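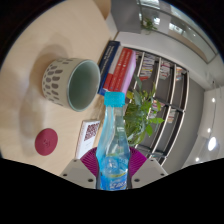 How Do Engineers Pick a Gripper?

A gripper is the part of a robot that works like your hand. Some grippers have hard, flat fingers. Others have soft pads with ridges, which bend a little when they press on something round.

At the Rivska Learning Center, engineers compare the two kinds. Each gripper must lift the same plastic bottle 95 times. The bottle holds 500 milliliters of water - a full one is heavier, and a thin one can dent. A drop is marked on a chart, and so is a dent.

Try it yourself. Pick up a bottle with two rulers, one in each hand. Then wrap the rulers in sponge and pick it up again. Which pair held on better? Ask an adult before you begin, and keep the cap on tight.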